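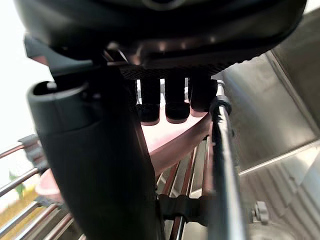
Hoi-yan Chien sings before breakfast, and she'd love the rest of us to try it. She has led the Trimholm community choir for 9 years, and when we meet she is still humming the alto line from last night's rehearsal.

"We had 2 tenors when I started," she laughs. "Two! Now we're 40 altogether, and the tenors sit at the back and misbehave."

There are no auditions, and you needn't read music (plenty of them don't). New songs are learnt by ear, a line at a time, with tea halfway through. "People tell me they can't sing, and then I hear them in the kitchen, perfectly in tune!"

The next concert is in November, with a Romanian carol brought along by Nelu Crăciun, one of the basses. "It's gorgeous," she says. "We're still arguing over the vowels."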